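Zukum Bathroom & Vanity Pack - data card / README

Version 2, updated 14 Feb 2021
Maintainer: Lovau data desk
Status: on sale, single-site and multi-site license

WHAT YOU GET

First-person video of small two-handed chores, sold as a pack for people training arms and hands. Head height view, hands in view most of the time. This pack is the personal care one: contact lens cases, dropper bottles, toothpaste, combs, jars with fiddly lids. Kitchen and laundry are separate packs, see the price sheet.

154 clips. 2 views per clip where the site allowed it, otherwise one. Every clip has a task name, a start and end mark for each step, and a plain English line per step. Left and right hand are labelled seperately.

Old customers: the step names changed from version 1. Run the rename script first or your loader will choke on "uncap" vs "unscrew".

WHY LENS CASES

Most asked for item last August, by a long way. Small screw lids, two wells, light parts that slide when you touch them. A gripper tuned on mugs and boxes does badly here. One hand has to hold the case still while the other one does the turning, and that holding hand is what buyers want to see. So we label the holding too, as its own step, even when nothing else is going on.

Set-up for the lens case group is a vanity with a mirror, dropper bottle at the back, case and lids toward the front. Person is seated.

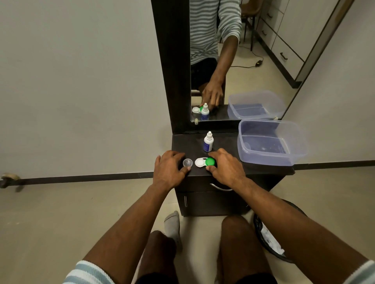
Can I train on this pack without buying the robot-side recordings?

Most customers do. The human video is a complete product with its own labels, and the arm recordings only matter if you want joint angles to match against. The Kapoor arm set is the one we'd pair with it, same task names, same step order. Buy it later if you need it, the license carries over.

FILES

clips/ - the video, one folder per task
steps/ - one text file per clip, start, end, hand, step line
objects/ - object list per clip, generic names only (case, lid, bottle, box)
splits/ - train and test lists. Test is by site, so no room shows up in both
CHANGES.txt - read it, really

Names match across folders. If a steps file is missing the clip was pulled, not a bug.

LABEL NOTES

Step marks were done by hand, then checked by a second person. Where the two disagreed on a start time we kept the earlier one. That means a bit of dead time at the front of some steps, trim it if you care.

"Hold" means fingers on the object and staying there. "Press" means pushing down on it. These get mixed up a lot, especially with the case lids, and we would not bet a paper on that boundary. Merge them if your results look odd.

Lids are tagged by color in the lens group, green or clear. Clear parts are the weak spot. Against a dark table top they look fine to a person, but auto-trackers lose them, so all boxes on clear parts were drawn by hand. Only in the train split so far. Test split is comming.
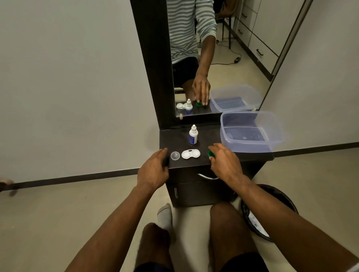
Reaching is marked from the moment the hand leaves its rest position, which can be a knee, a table corner or out of view. We went back and forth on this one. If you want reach to begin when the hand enters view, there is a flag in the loader: rest_out=skip.

KNOWN PROBLEMS

Mirrors. Lots of them in this pack. A hand detector will often give you four hands. We ship a mirror mask for each vanity clip, turn it on unless you want the extra hands. Masks are loose at the bottom edge, where the glass meets the table top.

Wrist angles are estimates from video, fine for rough grasp type, no good for control.

Liquid is not labelled. Do not ask a model trained on this to tell you if a well is full.

Sleeves cover the wrist in a fair number of clips. No fix planned.

Folder names with spaces in them break the Prallness importer. Their side, they know. Use underscores for now.

PRIVACY

Everyone signed a release. Clips with a face in a mirror are blurred or dropped. Found one we missed? Send the clip name and we pull it from the next build and tell all license holders.

LICENSE AND PRICE

Single site: up to 100 seats, research and product use, no resale of clips. Multi-site: ask. Stills in papers are fine, credit "Zukum pack, Lovau". Sample folder is free, same layout as the full thing, test your loader on it before you pay.

Refunds within the first month if the files do not open. Not for bad training runs, sorry.

TO DO

- hand drawn boxes on clear parts, test split
- tighter mirror masks
- split "press" into press and snap shut, maybe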